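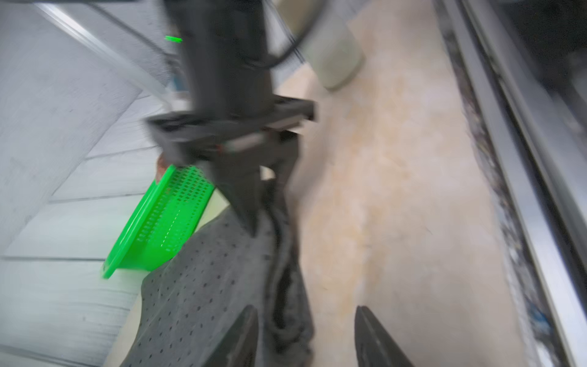
Boonmee Jitpraphai escribe que el stock de la tienda vuelve a estar mal desde la última actualización de Tornent, que los pedidos por metros se redondean al entero siguiente y que ya ha tenido que cancelar dos ventas por falta de género que sí estaba en la estantería.

Ticket 1813
Cliente: Limsakul
Producto: Tornent, módulo de inventario
Canal de venta conectado: Jesoddale
Prioridad: alta
Estado: cerrado

Descripción del problema

La tienda vende tejidos al corte, con un paso mínimo de medio metro. Cuando entra un pedido desde Jesoddale con una cantidad decimal (1,5 o 2,5), Tornent descuenta del almacén la cantidad redondeada hacia arriba. Un pedido de 2,5 m baja 3 m. La factura sale bien y el cobro también. El error solo afecta a las existencias.

Los pedidos metidos a mano desde el mostrador descuentan bien.

09:10 — Soporte
Recibido. Pedimos al cliente la versión del conector, el registro de sincronización de las últimas 24 horas y el identificador de un pedido afectado.

09:52 — Cliente
Adjunta el registro y tres pedidos. Indica que no ha tocado nada en la configuración y que en mayo funcionaba. Pregunta si puede seguir vendiendo o conviene cerrar la tienda en línea mientras se revisa.

10:05 — Soporte
Puede seguir vendiendo. Le recomendamos desactivar la opción "Ocultar artículos agotados", que es la que retira de la web las piezas que aún tienen metros. La encuentra en Inventario, Ajustes, Visibilidad.

10:40 — Soporte
Revisado el registro. El conector recibe la cantidad correcta ("qty": 2.5) y la pasa al módulo de inventario, donde se guarda como 3. El redondeo se produce dentro de Tornent. Descartamos un fallo del lado de Jesoddale.

11:15 — Soporte
Probado en nuestro entorno con un artículo nuevo, unidad "metro", dos decimales. No se reproduce: descuenta 2,5 sin problema. Probado con la ficha exportada del cliente: se reproduce a la primera.

La diferencia está en el campo "Unidad de stock". En la ficha del cliente el valor es "pza" y en "Unidad de venta" figura "m". La actualización de junio aplica el redondeo de la unidad de stock a los pedidos externos, cosa que antes no hacía. El mostrador usa todavía la rutina antigua y por eso no falla. 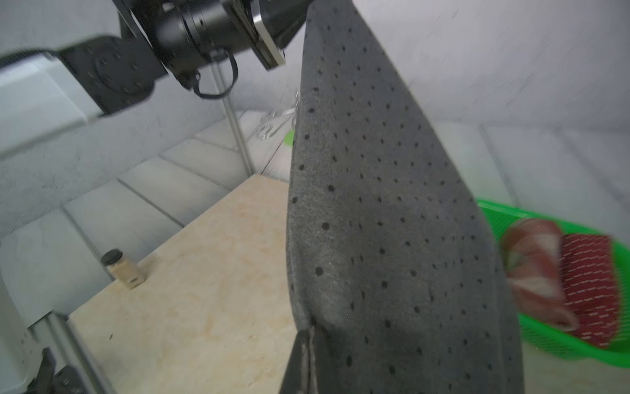

Adjunto 2: tela gris con puntos negros.

11:48 — Cliente
Confirma que las fichas se importaron hace años desde Ulier, el programa que usaban antes, y que allí todo iba por piezas. Pregunta si hay que cambiarlas una por una.

12:20 — Soporte
No hace falta. Hay 47 fichas con la combinación "pza" / "m". Se pueden corregir en bloque:

1. Exportar el catálogo en CSV desde Artículos, Exportar.
2. Guardar una copia sin tocar.
3. En la columna stock_unit, sustituir "pza" por "m" únicamente en las filas donde sale_unit sea "m".
4. Comprobar que la columna stock_decimals tenga el valor 2.
5. Importar con la opción "Actualizar existentes". Con "Crear nuevos" se duplicarían las referencias.

Las cremalleras, los botones y el resto de artículos que se venden por unidad se quedan en "pza".

13:35 — Cliente
Importación hecha. Da un error en una fila: "Valor no válido en stock_decimals".

13:50 — Soporte
La fila tiene un espacio detrás del 2. Al abrir el CSV con la hoja de cálculo se guardó como texto. Borrar el espacio y volver a importar solo esa fila.

14:10 — Cliente
Importado sin errores. Hace un pedido de prueba de 1,5 m y el stock baja 1,5 m. Queda el descuadre anterior, que calcula en casi 80 metros entre todas las referencias.

14:30 — Soporte
Los movimientos ya registrados no se recalculan solos. Dos opciones: pasar un recuento físico por Inventario, Regularización, o que nosotros lancemos un script que compare pedidos y descuentos y genere los ajustes. El script no tiene en cuenta mermas ni retales.

15:05 — Cliente
Prefiere el recuento, porque de todos modos tiene que medir los retales. Pide que se anule la prueba.

15:12 — Soporte
Pedido de prueba anulado, existencias repuestas. Incidencia comunicada a desarrollo para que el importador avise cuando las dos unidades no coincidan — de momento sin versión asignada.

Queda pendiente por parte del cliente: volver a activar "Ocultar artículos agotados" cuando termine el recuento.

15:20 — Ticket cerrado a petición del cliente. Se puede reabrir respondiendo a este mismo hilo.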